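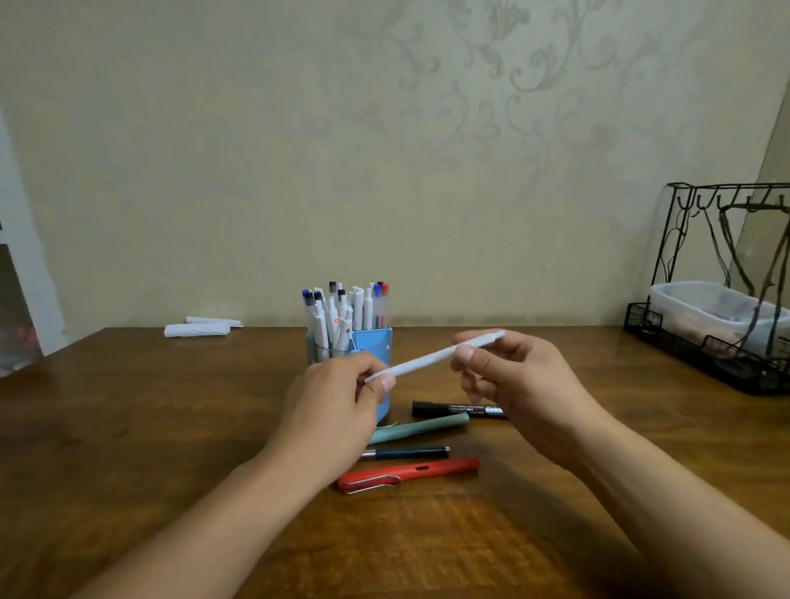
Photo: Birgit Lenz, Ledham set, 10/30/23

4.2 Desk Tidying

Sorting pens is the chore we were most excited to add, and it is still the hardest one in the set. A slim white barrel held between two hands, with more pens lying side by side on the wood below, asks for very fine finger control. Thumb and fingertips have to share a space narrower than most gripper pads. We gathered 800 short clips of people doing this work and used them to train Plallov, our two-arm policy.

The results are uneven, but we find them really encouraging! Plallov picked up a single pen from a bare desk in 17 of 20 trials. With pens touching, it often took two at once or rolled the neighbor away. Paul, the older baseline, rarely got past the first grasp (see Section 5).

Placing is a separate problem. The pen must be tilted, lined up with a gap among those already standing, and let go without knocking the others.
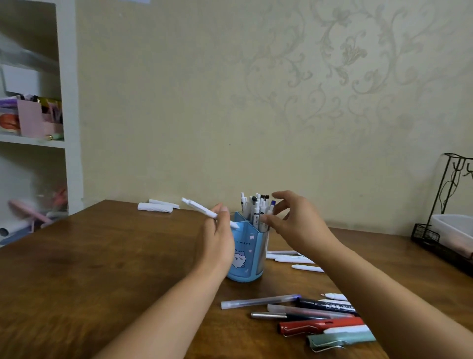
Figure 3. Pen held at an angle over the table, tip toward the blue holder; the right hand is near the pens inside.

People often keep the second hand close to the holder at this stage, and we would love to see a policy learn that habit. Ours keeps its second arm parked. Some 2000 additional clips, labeled with the Rusell tool, are being prepared for the next round of training.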